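Print | E-mail | 4 shares

Rathjen grain shed, Allville – yard and storage check, June

1. Extinguishers: OK. Tags current.
2. Ladder cage: two bolts loose. Tighten before harvest.
3. Parking: keep cars out of the loading bay.
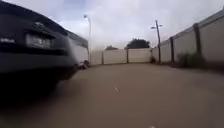 4. Switchboard: door won't latch. Electrician booked.
5. First aid kit: eyewash out of date – replace.
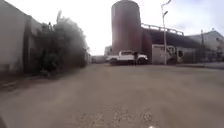 6. Dust: sweep the auger pit weekly and log it. No grinding within 51 metres while filling. Yard speed is walking pace, including on the open ground in front of the silo, where there is gravel. Water tank holds 200 litres, fine for now.

Comments (4) | Print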